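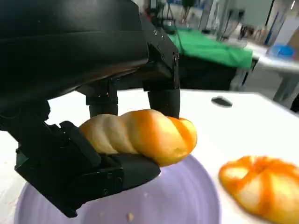
3 min read

[nurka-users] Re: Lane keeping drops out on the Oltevcombe bypass
September 22, 2022

Replying on the list as two other owners have written to me with the same fault. The earlier message, trimmed:

> I have the Nurka lane keeping kit on a Lennox wagon, firmware 17. On the
> Oltevcombe bypass it drops out heading north at the same place every
> time, just after the second overpass. The wheel goes light, the tone
> sounds, and the lane icon turns gray. It comes back by itself a little
> farther on. Heading south it never happens. I cleaned the windshield
> and ran the static calibration twice. Both runs passed. Is the camera
> failing, or is this a software limit? I would like to know before I
> pay for a new camera module.

It is very unlikely to be the camera. A failing module drops out in all sorts of places and sets a stored fault. Yours drops out in one place, in one direction, and you don't mention a stored fault. If you haven't read the log yet, do that first. Hold the menu key with the ignition on and the engine off, then page down to the event list. The code you are looking for is 434, which means "line confidence low, one side." It is an event and does not light the service lamp.

I drove the same stretch in May with a logger attached. North of the second overpass the old right edge line was ground off when the shoulder was widened, and the new line was painted outside it. The grinding left a pale scar. In low sun the scar and the paint have nearly the same contrast, so the software finds two candidates for the right edge and trusts neither.

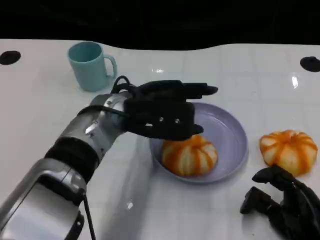 With one side lost, firmware 17 holds the last known lane width for 2000 ms and steers from the left line alone. If the right line has not come back by then, it releases the wheel and sounds the tone. At highway speed the scar is long enough to run out that timer. The southbound side was never widened and has no scar, which fits what you saw.

Static calibration will not show any of this. It checks camera aim against the target board and nothing else. A pass tells you that the bracket is straight and the lens is clear.

There are two settings worth looking at before you spend money.

The first is camera height. The kit ships with the value for the Lennox sedan, and the wagon sits higher on its stock springs. If the height is wrong, the projected lane width is wrong too, and the software is quicker to throw out a good line. Measure from the ground to the center of the lens with the tires at normal pressure and no load in the back. Enter that figure and repeat the calibration.

The second is edge preference, under the advanced menu. The default is "inner." On this road "outer" picks the new paint and ignores the scar. I would not leave it there for general use – on roads with a bike lane it can pick the far line, and the car will then sit too far to the right.

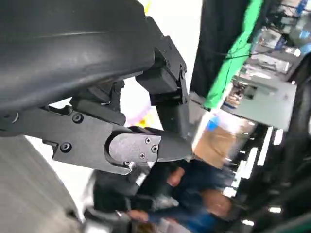 Iona Morrison

Some notes on the log format, for those who asked. Each event row has a time, a code, a speed, and two confidence values, left and then right. Confidence runs from 0 to 100, and the cutoff is not shown anywhere in the menus. From my own logs the release happens when one side stays under roughly 8 for the full timer. A single low reading does nothing.

If you have the Trivberg adapter, you can pull the rows as plain text. Set the adapter to passive mode first. In active mode it polls the camera module during the drive, and the polling delays the lane messages enough to cause dropouts of its own. 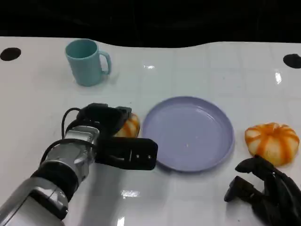 Older adapters come up in active mode after every power cycle, so check it each time you plug in.

On firmware 18: I have read the release notes and can find no change to the two-candidate case. The timer is the same. The tone is louder. I would update for the brake light fix but would not expect the bypass to behave any differently.

If you change the height value, please post the old and new figures along with a log from the same stretch, northbound, at the time of day you normally drive it. Keep edge preference on "inner" for that run so the two changes can be told apart.

Iona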